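What we found when we compared two grips for folding clothes

Project group: Gunnel Boström, Sølve Lundgren, Fionnuala Cullinane
Supervisor: Torunn Kristiansen
Handed in 2025-10-08

3. Why we doubted the claim

The Gemivow notes say that a hand-held gripper with two flat fingers is "good enough for any soft household item". We had read that line so many times by July that we stopped hearing it. Vilgot Lindholm, who wrote the earlier report in this course, repeated it without a test behind it. We wanted to see what the fingers do with thick cloth, on a bed, in a room with things in it. Most of the numbers we were given came from a bare bench and a stack of tea towels.

We compared the plain yellow fingers with a padded pair from Bataineh. Each pair was used for the same jobs: pick up a sleeve, fold it in, fold the hem up to the collar, move the finished item to the pile. We logged 298 grasps in all. A grasp counted as good if the cloth stayed in the fingers until the person chose to let go.

4. Set-up

The person folding sat beside the bed and worked with the hand-held grippers only. We put no limit on time. Fionnuala kept the log and did not tell the folder how it was going.
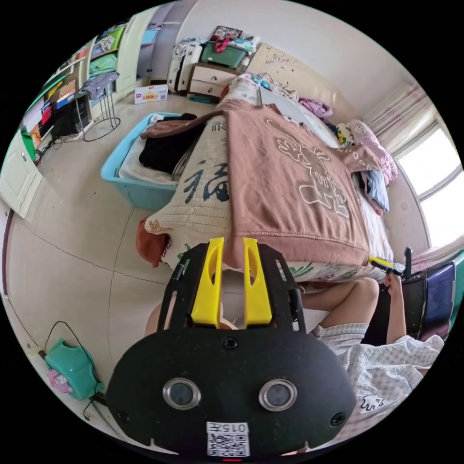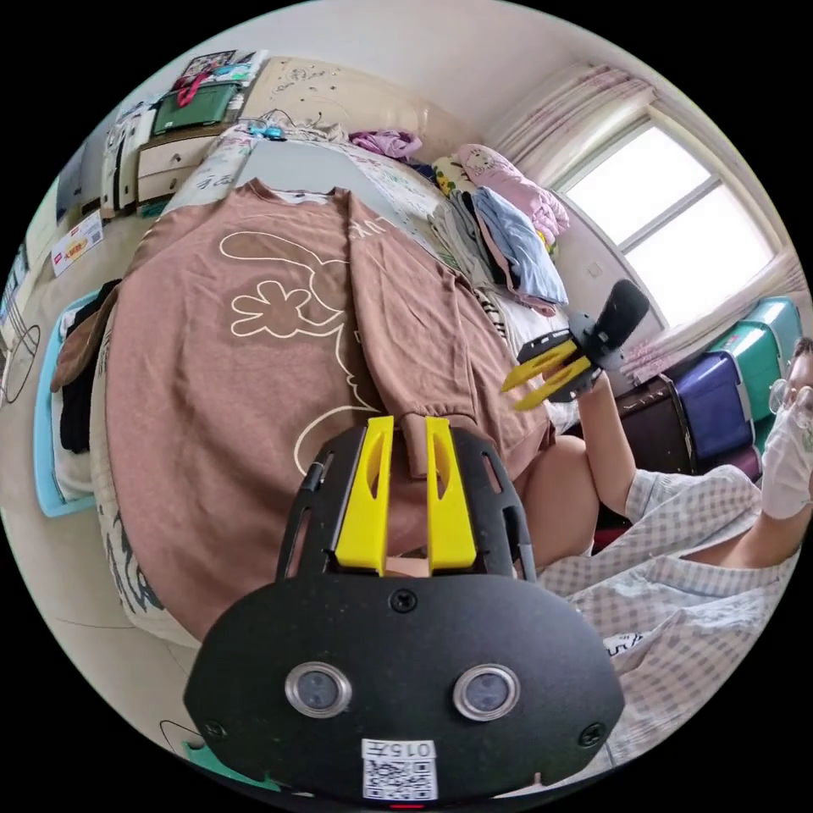
Figures 3 and 4. Gripper 015 at the bed, with the second gripper in the seated person's hand. The brown sweatshirt is in Figure 4.

5. Results, and what we make of them

On thin cotton the plain fingers managed 96 per cent good grasps and the padded ones did no better. Nobody will be surprised by that. On thick cloth the plain fingers fell to 70 per cent. Collars and cuffs were the worst, and twice the folder gave up and started the item again.

The padded fingers looked better on thick cloth, but we do not trust it. Only 5 items in the set were thick enough to matter, and the padded pair was always tried second, when the folder already knew where each item slipped. Gunnel thinks the gain is real. Sølve thinks it is practice — and our log cannot settle it. We should have swapped the order halfway through and we did not.

There is also the question of the cameras. Karkton's guide says the view from the gripper is enough to judge a grasp. For the sleeves we often could not tell from the recording whether one layer or two had been picked up, and went by Fionnuala's notes instead. Anyone who only has the recordings should be careful with our good and bad labels.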